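Flokau home manipulation project
Progress report to the Nistura program office
30/01/2018

The short version, for anyone reading this between meetings: the approach-weighting method works on small rigid objects, works less well on anything that crumples, and has made us late on the episode count. The money is where we said it would be. The schedule is near where we said it would be, if you stand back a little.

What we promised

Work package two asked whether a grasping policy trained on handheld demonstrations gets better when we give more weight to the approach, meaning the stretch between the jaws opening and the pads first touching the object. The usual practice weights every moment of an episode the same, so a lot of training goes into carrying things through the air, which our policy could already do. Its trouble was arriving. It would reach a bottle with great confidence and close two fingers' width to the side of it.

What we recorded

Total to date is 740 episodes. Of these, 155 were set aside at review, mostly for lost tracking, and some where the operator changed their mind halfway through and went for a different object. (We did think about keeping those as a study of indecision. Work package five, perhaps.) What remains is short of the 600 usable episodes named in the milestone, and we would sooner say so here than have you do the subtraction.

Objects are household and stationery items, laid out in furnished rooms on whatever surface the room offers. Markers, tape, small cartons, small bottles and cylindrical containers make up the core set. Layouts are deliberately untidy, and the objects not being picked stay where they are. The proposal called this "natural clutter" and we have had no difficulty supplying it. 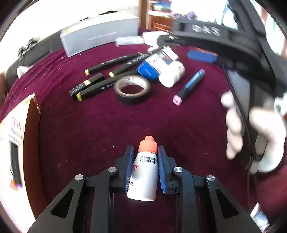 Figure 1. Bottle grasp during recording, with tape, markers and cartons left in place.

Small bottles turned out to be the most useful class. A plastic bottle with a tapering shoulder punishes a bad approach at once: close too high and the pads slide up toward the cap, close off center and it rolls. Markers are nearly as strict. Tape rolls forgive everything and we have stopped learning from them, though they remain in the set for comparison with last year's numbers.

The method, as it now stands

The first version found the approach by hand. Someone watched each episode and marked the opening and the contact. This gave clean labels and a poor mood. The second version, in use since the fall, takes the jaw-width signal and looks for the last steady opening before a closure, then trims backward until the device is no longer heading for the object. It agrees with the hand marks on rigid objects nearly all the time. On paper bags and soft packets it marks contact late, after the pads have already pushed the thing into a new shape.

Weights rise gently over the approach and drop back at contact. We tried a sharper rise and got a policy that was superb at arriving and then seemed to lose interest.

Results so far

On the rigid core set, the weighted policy misses to the side much less often than the unweighted one trained on the same episodes. It also recovers better when it starts from a bad angle, which we had hoped for and not dared put in the proposal. Lifting and placing are unchanged. On soft items there is no gain we would defend in front of a reviewer.

The Mansour baseline, which treats grasp points as a separate prediction problem, still beats us on cartons. It is slower to train and needs more labeling, but on cartons it beats us, and the final report will have a table saying so.

One open matter is motion blur. Operators move fast between grasps, and the open-jaw frames from those moves are often smeared. Our first instinct was to filter them out. A trial on part of the data suggests that removing them hurts the policy a little, apparently by leaving it with nothing to imitate when it swings toward a new target at speed.

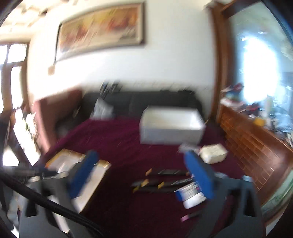

Nistura's comment on our draft was that the blur result worried them more than the missing episodes did: a gain that depends on keeping poor frames might vanish with a better camera, and they asked for the trial to be repeated on the full set, with slow and fast moves reported separately, before anyone builds on it. We agree, and the repeat is now the first item below.

Next period

Rerun the blur trial on the full set, split by speed.

Bring the recorded total to 800 by the end of February. If the rejection rate holds, that clears the milestone with a small margin. If it does not, you will hear from us before you have to ask.

Try a second contact cue for soft items, taken from the camera view instead of jaw width. Zoro has offered their segmentation code for this under the existing agreement. It needs a new license form, which is sitting with your office and requires one signature.

Retire the tape rolls from training and keep them for comparison only.

Spending

No change to the budget lines. Replacement finger pads cost more than planned and travel cost less, mainly because we were indoors picking up markers. We ask to move the difference from one line to the other.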